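**Will a linen-look tablecloth lose its wrinkles if I just leave it out?**

Posted 07/01/2018 in Home & Laundry

**plurkier_mom**

I bought a Jollex tablecloth for 18 dollars and the package says creases "relax overnight." I have my doubts. It's been out of the bag for 7 days and I can still find every fold. Has anybody gotten this to work, or is it just something they print on the label? I don't own an iron and don't want one.

**Sartori22**

Depends what it's made of. If the tag says 100 percent cotton, I wouldn't believe the overnight claim. Cotton keeps a crease until you give it heat or moisture. Mist it, pull it square, and leave it alone until it's dry. Grids are the worst for this, as any bend in the fabric shows up in the lines.

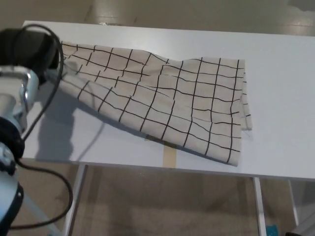
*Black grid on beige, still bunched at one end.*

A solid dark color hides a lot more. I'd also skip the wrinkle sprays. I tried two and couldn't tell them from tap water.

**lader_2223**

just throw it in the dryer with a damp towel, 10 min. works on everything

**Sartori22**

It doesn't work on everything. Check the tag first, some of these blends shrink. And take it out while it's warm or you'll be right back where you started.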